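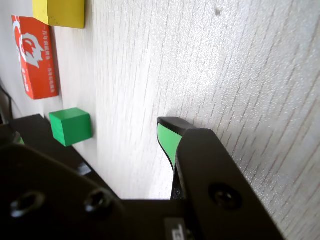
Fig. 1. Yellow block, red-orange box and green cube on a pale wood-grain surface.

Drawing from Blocks – Session 2: Getting Things to Sit Back in Space
Wirngate evening class, notes by Tegwen Samuel

Welcome back! Last time we drew one box and got to grips with its edges. Now we put a few things in a line and let them run away from us, and I think this is where drawing starts to get really exciting.

Look at the row on the left of Fig. 1 first. The objects get smaller towards the top of the page, and your eye reads that as distance straight away, before you've thought about it at all. Height on the page does a lot of the work too. Things standing on a table rise up your paper as they move away from you, so mark where each one touches the table before you draw anything else. If those contact points are wrong, no amount of lovely shading will save it (I speak from long experience!).

The surface
Notice how the grain runs on a diagonal. A few light strokes in that direction will lay your table flat in no time. Please don't draw every line of it – five or six faint ones, then stop.

Light and dark
The green cube is a gift for this. Its top face is a bit lighter than its front, and that small step in tone is what makes it solid. Try it with one green pencil only, changing the pressure. The red-orange box throws a soft grey shadow along its right edge, and the cube has a fainter one underneath. Keep both paler than you think they should be. You can always go darker.

Lettering and logos
The box has a big white logo, a head or face in profile, with a line of small Chinese characters below it. Leave the logo as bare paper and work the red around it. For the characters, a row of little broken marks that follows the slope of the box is plenty. Huw Howells did this beautifully last term with a tea packet and it looked better than the real thing.

Exercise A (20 minutes)
Set up three plain objects at home in a receding line. Draw the contact points, then the boxes, then the tones. No rubbers!

Exercise B (20 minutes)
Same objects, but sit lower. What happens to the top faces? Write a sentence or two beside the drawing.

Bring both sheets next time, however scruffy. Danylo Harasym has offered to bring his painted blocks for anyone who gets stuck for objects, and there is cartridge paper in the Curndale cupboard. Doors open at half past six.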